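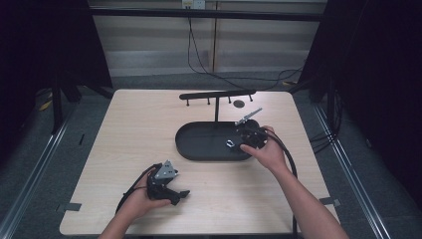
Left gripper drops out: photos and notes
Posted Tuesday, April 2, 2024, by Ataberk Tuncer
Penaston bench, Clorkarport

We lost most of a week of recording to a fault in the left hand-held gripper. The Curnell shop has the same pair on order, so I'm putting up what we have. The task is the jewelry rack: small metal pieces go from the black tray up onto the pegs.

Table setup. Both grippers are wired, and each cable has to follow the arm through the whole reach. The left one bends hardest close to the tool, and the dropouts were all on that side. The finger position would freeze at its last value for up to 3 seconds and then jump. Video kept recording the whole time, so the operator had no warning.

We found it when Ertürk replayed the September set to compare with the new one. The older files were clean. In the new set, 300 recordings out of 1,954 had at least one freeze. Those are pulled and should not be used for anything. If you copied the folder before last Friday, delete it and copy it again.

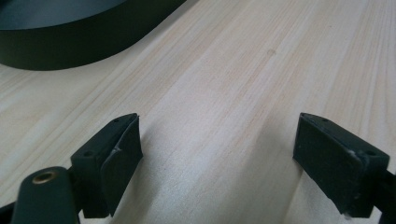
We suspected the fingers first and spent a day on them. Check the screws and the pads anyway if yours have been in use for a while. Ours passed: the pads were seated, nothing was binding, and the jaws opened and closed evenly by hand. The freezes went on with the jaws held still, as long as the wrist was moving. That pointed to the cable.

Cable and connector. One conductor was broken inside the jacket, with no mark on the outside. A bench meter showed nothing until we flexed the cable while measuring. The replacement has a longer strain relief, and we leave more slack at the wrist.

Software. The recorder now stops and beeps if the finger reading doesn't update for 20 frames. It should have done this from the start.

Still open: the right cable is the same age and hasn't failed yet. I've ordered a second replacement and will swap it when it arrives. Send me your logs if you see a freeze on either side.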